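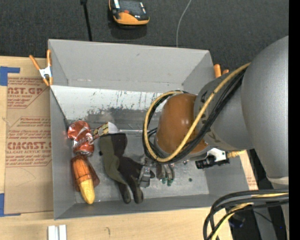 Sorting a Catch-All Bin

By Demetrius Kincaid
November
178 shares | 4 comments

Most houses have one bin where things land when they don't have a place. Mine is large, gray and deep, and it used to live by the back door. By fall I couldn't find a matching pair of gloves in it.

Put the bin on a table before you start. Bending over a deep bin on the floor is hard on the back, and you miss whatever has slid into the corners. A plain wooden tabletop is fine. Lay down an old towel if the bottom of the bin is gritty.

Take things out one at a time and don't tip the bin over. Gloves go in one pile, tools in another. Check inside each glove for screws and bits of dirt. A glove with a hole in the palm can be kept for painting, but throw it out if the fingertips have gone.

Wipe the walls with warm water and dish soap. Scuffs on the sides often come off with baking soda on a damp cloth. Deep scratches in the bottom are there to stay, so scrub along them with an old toothbrush and leave it at that. Let the bin dry fully before anything goes back in.

Only put back what you use every month. I keep 2 pairs of gloves, a hand brush and a roll of tape in mine. The rest went to a shelf in the garage.

Do it again in spring, when the heavy gloves can be put away.

4 comments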